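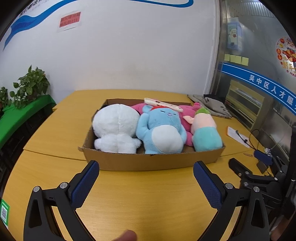 One reader of my June post on second-hand toys has written to say that soft toys should be left out of the matter entirely, on the grounds that they cannot be cleaned to a proper standard and that most families would sooner buy new. The same reader adds that a wooden train may be wiped down between one child and the next, and that a bear may not.

I have considered this view with care and am unable to share it. It is nevertheless held widely enough to deserve a full reply, and the present post is intended to supply one. It also records the changes made at the Pondport toy library over the summer, several of which were prompted by correspondence of the same kind.

The position at Pondport

The library lends toys to any household in Pondport and the villages on the Prurton side of the river. At the last stocktake it held 3,000 items. Of these, 308 were soft toys, a smaller share than the donations would suggest. Soft toys arrive in large numbers and are accepted in small ones. The reasons for refusal are set out in the library's handling notes, which I helped to draft, and they may be stated briefly.

A soft toy is refused where the safety label is missing and the maker cannot be identified by other means. It is refused where the seams have opened, where the filling has gone into lumps, or where small hard parts such as eyes and buttons move when pulled. It is refused where it has a battery compartment that cannot be closed with a screw. It is also refused where it smells of smoke or damp. We spent a good deal of time last year attempting to remove such smells and I do not recommend that anyone repeat the exercise.

Toys made before labels of the present kind came into use are a separate question. Many are well made. Some are handsome. The library does not lend them, and families who offer them are advised to keep them or to ask at an auction room.

On washing

The reader's chief objection concerned cleaning, and it is fair to say that the advice in my June post was too short. I wrote that soft toys should be "washed in the normal way", and several people asked what the normal way was.

Our practice is as follows. The label is read first. Where it permits machine washing, the toy is placed in a tied pillowcase and washed on a gentle cycle with an ordinary non-biological powder. Fabric conditioner is left out, as it flattens pile and leaves a scent that some children dislike. The toy is then pressed in a towel and dried in moving air, away from direct heat, and turned at least once a day. A large toy may feel dry on the surface while the middle is still wet. We keep them on the rack longer than seems needed, and in winter a full week is not unusual.

Where the label permits surface washing only, a cloth and a weak solution of the same powder are used, followed by a second cloth with clean water. Toys with a cardboard or sawdust filling must not be soaked under any circumstances. Two pairs of hands are helpful with anything larger than a pillow.

I would accept that this takes more labour than a wooden train. The wooden train, however, is seldom cleaned as well as people suppose. The wheels and the magnets collect a surprising amount of jam.

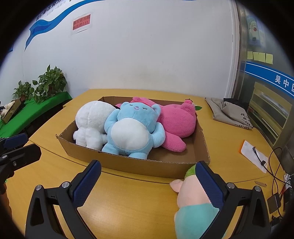 A comment left beneath the June post made a different point, namely that children do not borrow soft toys in any real sense, that they become attached to them, and that asking for such a toy back after a month is unkind. It went on to ask whether the library had ever refused to take one back.

The library has done so, on more than one occasion, and has since made the arrangement formal. From this summer, a household may keep a borrowed soft toy by telling the desk before the loan ends. No charge is made. The family is invited to bring another toy in its place, of any kind, when it suits them. There was some concern that the shelves would empty. They have not emptied, and the stock of jigsaws has improved.

I should record that I opposed the change when it was first suggested. A lending library that does not require returns seemed to me to be something other than a lending library. I had also entered every item by hand in Trumovora, the catalogue program we use, and it has no category for an item that has left in good order. We now enter these toys as "settled", a word chosen by a child at the desk, and the program accepts it as a shelf name. It does send a reminder letter to the shelf each quarter. This has been reported to the makers of the program.

The wider question

My reason for writing at such length about soft toys is that they show, more plainly than most household goods, how uncertain people have become about what may be given away. A family with a bag of outgrown clothes knows where to take it. A family with a bag of outgrown animals often keeps it in the loft for years, and then, at the time of a house move, puts it out with the rubbish.

In the spring a short survey was put through 530 doors in Pondport. The form asked what had last been done with a toy that was no longer wanted, and left a space for remarks. I do not claim much for the survey as a piece of research. The questions were mine and one of them was badly worded. The remarks were nonetheless instructive. A good number of people wrote that they had tried to give soft toys to a shop and had been turned away without being told why. Others assumed that such toys were always refused and had not asked. One form came back with a drawing of a rabbit on it and no other answer.

It appears to me that a plain reason given at the door would save a great deal of this. The library's handling notes have therefore been cut down to a single sheet, which may be taken away, and copies have been left at the surgery and at the bus station in Prurton. A household that has read the sheet can check labels and seams at home and bring only what is likely to be accepted.

Toys that cannot be accepted

For those toys that fail, there are a few outlets in the district. Ververidis, on the Prurton road, takes clean textiles by weight for shredding and will accept soft toys with the hard parts removed. The smallest load it will collect is large, and we have reached it once. Households may take their own bags to the yard gate on weekday mornings. The gate is easily missed, being behind the tyre depot.

Animal shelters are often suggested. Some are glad of soft toys for bedding or play and others do not want them, and I would ask readers to telephone before making the journey. Eyes, buttons, ribbons and any bean filling should be taken out beforehand.

Hospitals and children's wards are also suggested, usually with great generosity. Wards generally have rules of their own about used toys and may accept only new ones in their packaging. A call to the ward should always come first.

Matters outstanding

The drying rack at the library is too small and will be replaced when funds allow. The printed sheet is to be set in larger type, following two requests. The opening hours given in my June post were correct when written but have since changed, and the morning session now ends at noon.

I have been asked whether the library will take board games with missing pieces. It will, provided that the missing pieces are listed on the lid. Puzzles of 1,000 pieces are a different matter and we ask that they be made up once by the giver before they are handed in.

Further letters on the subject are welcome and may be left at the desk or sent through the form on this site. I shall be away from 19th September and replies will be slower than usual until my return.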